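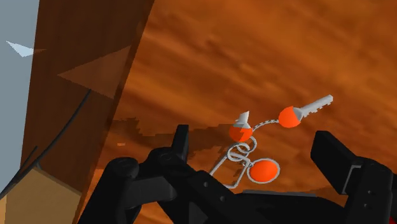 Simulatoransicht aus der Greiferkamera: Drahtpuzzle mit Schlüssel zwischen den beiden Fingern

Artikel drucken | Per E-Mail versenden

5 Die erste Übung im Simulator: das Drahtpuzzle

Schön, dass Sie bis hierher gekommen sind! Wenn Sie Kapitel 4 abgeschlossen haben, läuft der Arneck-Simulator auf Ihrem Rechner, die Lizenz ist eingetragen und der virtuelle Arm hat sich einmal in seine Grundstellung bewegt. Jetzt wird es interessant, denn nun greifen wir zum ersten Mal nach etwas, und zwar gleich nach etwas recht Kniffligem. Viele Kundinnen und Kunden fragen uns, warum wir nicht mit einem Würfel anfangen. Den Würfel gibt es natürlich auch (Szene »Dantas Basis«, siehe Kapitel 9), aber am Drahtpuzzle lernen Sie die Greiferkamera und die Feineinstellung der Finger sehr viel schneller kennen, und nach unserer Erfahrung macht es auch mehr Freude.

Planen Sie für den ersten Durchgang etwa 25 Minuten ein. Wer schon mit einem anderen Simulator gearbeitet hat, wird schneller sein, aber lassen Sie sich ruhig Zeit.

5.1 Was Sie brauchen

Sie brauchen den Arneck-Simulator in der aktuellen Fassung, das Szenenpaket Tullemell und ein Eingabegerät. Eine gewöhnliche Maus genügt, bequemer ist das Handgerät aus dem Derkbridge-Einsteigerpaket, das Sie bitte vor dem Programmstart anschließen. Der echte Greifer bleibt während der gesamten Übung ausgeschaltet.

VORSICHT: Trennen Sie den echten Arm vom Rechner, bevor Sie eine Szene laden. Der Simulator sendet im Übungsbetrieb zwar keine Fahrbefehle, doch eine versehentlich umgestellte Betriebsart kann den Arm in Bewegung setzen.

5.2 Szene laden und Ansicht einrichten

1. Öffnen Sie das Menü »Szenen« und wählen Sie im Paket Tullemell den Eintrag 657, »Drahtpuzzle mit Schlüssel«. Beim ersten Mal dauert das Laden etwas länger, weil die Oberflächen berechnet werden. Bitte klicken Sie in dieser Zeit nicht mehrfach auf den Eintrag, sonst wird die Szene mehrmals geöffnet.

2. Schalten Sie mit F6 auf die Greiferkamera um. Sie blicken nun über die schwarzen Finger hinweg auf die hölzerne Tischplatte.

3. Prüfen Sie, ob beide Finger im Bild sind und ob zwischen ihnen eine Lücke offen bleibt. Das Puzzle mit dem silbernen Schlüssel und den orangefarbenen Teilen soll in dieser Lücke zu sehen sein. Fehlt ein Finger, setzen Sie die Ansicht über »Kamera > Zurücksetzen« auf die Werkseinstellung.

4. Stellen Sie die Schattenqualität auf »Mittel«. Auf älteren Rechnern dürfen Sie gern bei »Niedrig« bleiben.

Hinweis: Schatten mit stufigen Kanten sind bei niedrigen Einstellungen normal. Auch einzelne durchscheinende Dreiecke am Bildrand können vorkommen, sie haben auf Kollision und Greifkraft keinen Einfluss. Wenn solche Flächen allerdings das Puzzle selbst verdecken, laden Sie die Szene bitte neu.

5.3 Das Puzzle anfahren

Nun zum eigentlichen Greifen. Als ersten Griffpunkt empfehlen wir die orangefarbene Kugel am Schlüssel. Sie ist gut zu erkennen und lässt sich leichter fassen als die dünnen Drahtschlaufen, an denen auch geübte Hände gelegentlich verzweifeln.

5. Wählen Sie in der Werkzeugleiste »Feinfahrt«. Die Geschwindigkeit wird dadurch auf einen Bruchteil des üblichen Werts begrenzt.

6. Öffnen Sie den Greifer auf 82 Prozent. Ganz geöffnet stoßen die Finger leicht an benachbarte Gegenstände.

7. Fahren Sie in kleinen Schritten auf die Kugel zu. Halten Sie dabei den Schlüsselbart im Auge und drehen Sie das Handgelenk lieber einmal mehr nach, als mit Schwung zu korrigieren.

8. Schließen Sie den Greifer langsam, bis die Kontaktanzeige am unteren Rand der Bedienleiste aufleuchtet. Lassen Sie die Taste dann sofort los.

9. Heben Sie den Griff vorsichtig an. Zwischen den beiden Kugeln verläuft eine feine Kette, und das Gegenstück mit dem kleinen silbernen Kegel kann deshalb mitgezogen werden. Warten Sie nach jedem Schritt, bis die Kette zur Ruhe gekommen ist.

VORSICHT: Ziehen Sie nicht ruckartig an der Kette. Im Simulator geht dabei nichts kaputt, Sie gewöhnen sich aber eine Bewegung an, die später am echten Werkstück Schaden anrichtet.

10. Legen Sie den Schlüssel wieder ab und speichern Sie den Durchgang mit »Aufzeichnung sichern«. Der Simulator bewahrt bis zu 200 Durchgänge auf, danach wird jeweils der älteste überschrieben. Gelungene Versuche sollten Sie also rechtzeitig in einen eigenen Ordner kopieren.

5.4 Wenn es noch nicht klappt

Die Kugel rutscht aus den Fingern. Meist wurde sie zu weit außen gefasst. Fahren Sie ein kleines Stück zurück, richten Sie die Finger neu aus und schließen Sie den Greifer noch langsamer.

Die Drahtschlaufen verhaken sich am Greifer. Öffnen Sie die Finger vollständig und fahren Sie auf demselben Weg zurück, auf dem Sie gekommen sind. Hilft das nicht, setzt die Taste F9 das Puzzle an seinen Ausgangsort, ohne dass Ihre Kameraeinstellung verloren geht.

Das Bild ruckelt. Schließen Sie andere Programme und verringern Sie die Schattenqualität. Die Holzmaserung können Sie unter »Darstellung« ebenfalls vereinfachen, der Tisch sieht dann nicht mehr ganz so hübsch aus, doch zum Üben reicht es allemal.

Die Kontaktanzeige leuchtet dauernd. Vermutlich berührt ein Finger die Tischplatte. Heben Sie den Greifer ein wenig an und beobachten Sie, ob die Anzeige erlischt.

Hinweis: Wellington Arruda aus unserer Schulungsabteilung hat für diese Szene eine kommentierte Musteraufzeichnung erstellt. Sie finden sie unter »Hilfe > Beispiele« und können sie jederzeit anhalten, zurückspulen und ab einer beliebigen Stelle selbst weitersteuern. Gerade bei Schritt 7 lohnt sich das sehr!

Sobald Ihnen der Griff an der Kugel sicher gelingt, versuchen Sie es bitte mit der flachen orangefarbenen Scheibe bei den Drahtschlaufen. Die Einstellungen dafür stehen in Abschnitt 5.5.

Artikel drucken | Per E-Mail versenden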